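The long way round to the Makhubela

A small animated film is finding its audience one cinema at a time, and the people behind it seem rather happy about that

The first time I saw Trolska on a proper screen, the projector at the Makhubela failed before the opening titles. The lights came up, a man in a cardigan apologised, and the whole audience stayed put and talked to one another until it was mended. By the time the film began I knew the names of the children in the row in front and had been given half a naartjie. I've been to grander premieres, with carpets and little cards on the seats, and I can't remember a thing about most of them.

Trolska is a hand-drawn feature about a girl who looks after a lighthouse on a dry lake. It was made over several years by Rulel, a studio that began in a spare bedroom and has since moved up in the world to a former bakery. Nokuthula Van der Merwe wrote and directed it, and drew a good deal of it too, mostly at night while her own children were asleep.

"I wanted to make something slow," she told me over a pot of very strong tea. "My mother used to take us to the pictures in the holidays and we'd sit through whatever was on, twice if they didn't throw us out. I remember long stretches where nothing much happened and I was completely content."

There are plenty of those stretches in Trolska, and they are lovely. A kettle takes its time. The lighthouse lamp goes round over miles of cracked mud, and somewhere far off a boat with no water under it rings its bell. My neighbour's boy, who is seven and can't normally sit through a meal, watched all of it with his chin on his knees.

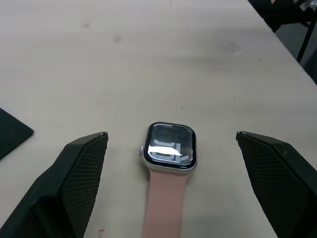 A release with no release date

The usual way of doing things is to open everywhere at once and hope. Thabiso Motaung, who runs the distributor Trinon from a desk in his sister's travel agency, thought that would be the end of a film like this one. He drew up a list of 16 independent cinemas and rang each of them himself, and the film has been going round them ever since November, a town at a time.

The Makhubela was the first to say yes. It has 605 seats, a balcony that creaks, and a kiosk that still sells toffee apples in paper bags. Annatjie Shezi has managed it for longer than she cares to say, and she gave the film an afternoon slot that would normally have gone to something with cars in it.

"I thought we'd get the front rows full if we were lucky," she said. "Then the schools started ringing. Then the grandmothers. We had to put on a second showing at half past six, and I ran out of toffee apples, and that has never happened to me before, not even for the musicals."

She has since kept it on for matinees, and there's talk of a dubbed version in two more languages. Bongani Jacobs, who plays the grumpy heron (and is, I should say, not in the least grumpy in person), has offered to do his part again in both of them. He recorded the first one with a heavy cold and now worries that he'll have to catch another.

The sound of an empty lake

Much of the talk in the foyer afterwards was about the music. Unathi Zulu wrote the score for a very small group - a cello, a thumb piano, a harmonium that belonged to a church - and recorded it in the bakery with the ovens still in place. You can hear the room in it, a sort of warm boxiness, and once, very faintly, a delivery van reversing. She asked to take the van out. Van der Merwe asked her to leave it in, and they argued over it for most of a week before the director got her way.
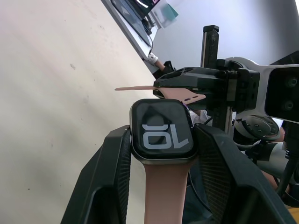
A square-faced smartwatch on a pinkish-tan strap.

The soundtrack is coming out on vinyl in a pressing of 3000, with a sleeve painted by Van der Merwe. Zulu has already promised the first copy to the church, in return for the loan of the harmonium.

As for what comes next, Rulel has a short film on the go about a night bus, and Motaung is back on the telephone, trying to talk a drive-in on the coast into taking Trolska for the summer. Its owner is worried about the wind. I do hope he can be persuaded, and if he can I'll be there with a blanket and a flask, and I'll bring enough naartjies for the next car along.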